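Chapter 4
When the Grip Lets Go

I owe this chapter to a fork. I'd been at Zonddale for one winter, looking after the table-clearing cell, and I was feeling pretty good about myself. We'd run 400 picks without a fault. Then on 23 January 2022 the arm picked up a fork, swung toward the bin and flung the thing clear past Aranka Csonka's ear. It hit the wall behind her and she very calmly asked me to press the red button (I was already leaning on it).

Cutlery looks easy, eh? You'd figure a flat bit of metal is the friendliest object going. But polished steel is a rotten thing to ask a vision system to judge, and a narrow handle leaves the fingers hardly anything to hold. 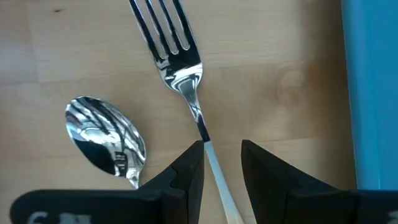
So what went wrong that day? I blamed the camera first, because everybody blames the camera first. Kornél Antal, who'd written most of the grasp code, blamed my calibration, and we grumbled at each other for a good chunk of the afternoon. The log told a duller story. The force reading had dropped 20 milliseconds after the lift, so the controller knew the fork was slipping, and it carried on at full speed anyway! Somebody had set the slip alarm to "record only" during testing back in November. That somebody was me.

I want you to keep two separate faults in your head as you read on. The slip was a grasping fault, and you'll meet plenty of those. The throw was a safety fault, and it was sitting in the settings for weeks before any fork came near it. Section 4.2 deals with the first kind, using the Halász grip tests. Section 4.3 takes on the second, and it's the longer of the two.
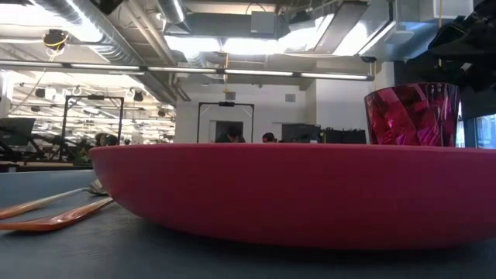 Why not just run the arm slowly all the time?

Slow motion lowers the energy of anything that gets loose, and we do use it whenever a person is inside the guard line. It won't fix an alarm that's been muted, though, and a heavy dish dropped at low speed can still break a toe.

Before you start 4.1, dig out the fault log from your own lab cell and find the last 5 warnings that didn't stop the machine. Write down who decided each one could be ignored, and bring the list with you to section 4.3.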